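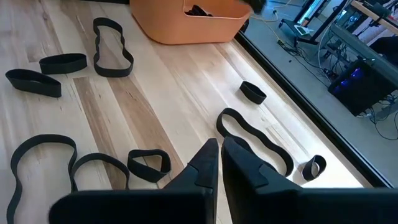 Black elastics on the table, with the orange bin up at the top. I love how the long one next to it has gone all wavy.

The Great Elastic Sort

Hi again! If you've been following along since January you know I've been working my way through the sewing room one bin at a time, and this week I finally got to the elastics. They're left over from the Mina bags (the roll-up ones I used to sell through Susari), and they had been living in one big tangle ever since I moved house. Berwyn Samuel asked me on Tue 8 March if I had any spare for his seed trays, so that was my push to get going.

My method is pretty simple. Tip some out, spread them around, give each one a gentle stretch, and look for cracks on the inside. The big floppy ones go to Berwyn. Small ones stay with me for pattern rolls and zipper packs, and anything that feels crumbly goes in the trash.

A few of you asked why I sort on the table and not on the rug. Black elastic on pale wood is so easy to see! On my old dark rug I lost them constantly, and the vacuum found them before I did.

Nilmini Gazi wrote to say she keeps hers on a cardboard tube, smallest at the top, and I might try that once I've finished a roll of the Mondal lining. For now they're going back in the bin, sorted into paper envelopes by size.

Next up is the button drawer, and I have more than 2,000 of those, so bear with me.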